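Jussara Guimarães had the night shift at Nokutow, which meant she had the two arms to herself until seven. The task was on the sheet: tape into the box. A child could do it. The arms had tried it 53 times since May.

"Attempt 54," she told the recorder, and pressed the key. 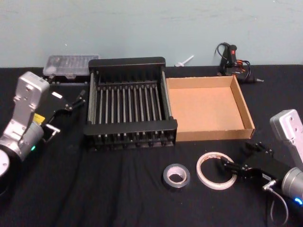
The bench at Nokutow, with the rack, the box and both rolls of tape.

Hubáček had bet her a dinner that it would never work. He had run the packing line at Puno with 81 people on it, and he said he could tell from the way a new hire reached for things. These arms reached like someone afraid of a dog.

She watched the right one. It moved a little, stopped, and moved again. Her mother cleared a kitchen table in one sweep while talking on the phone – plates, crumbs, everything.

"Inora wants it in stores next year," Hubáček had said. "Stores! It can't put away tape."

Jussara poured the last of the coffee. On the screen the planner was still thinking. She pulled her chair closer and waited for it to choose a roll.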